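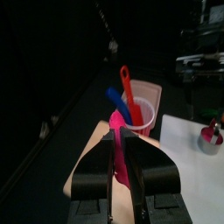
Abril, sete da manhã

Dormi mal, com o vento a bater na portada a noite toda. O ferry para Flevholm saía às 11 e cheguei ao cais cedo demais, com um pão e um café de máquina. A travessia durou menos do que eu esperava. À chegada, a Nafula já tinha as chaves do quarto, num primeiro andar por cima da padaria.

Fomos a pé até ao farol pelo caminho da costa. São 200 degraus até ao cimo e o Idrisa parou duas vezes. Lá em cima vê-se a baía de Rundska inteira e, do outro lado, só mar cinzento. Paguei 2 moedas pelo mapa e perdi-o logo na descida.

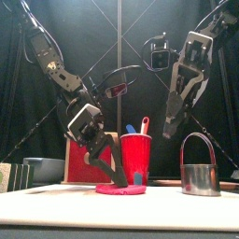
Almoçámos sopa de peixe no porto. A dona disse que em agosto não se arranja mesa, mas hoje éramos os únicos. À tarde choveu e ficámos no quarto a ler. O Idrisa quer ir amanhã à praia do norte, que fica longe e só tem autocarro às 19 para voltar. A Nafula prefere alugar bicicletas. Eu vou com quem decidir primeiro.

Falta comprar postais e ligar à Asnakech. As botas ainda estão molhadas, pus jornal lá dentro.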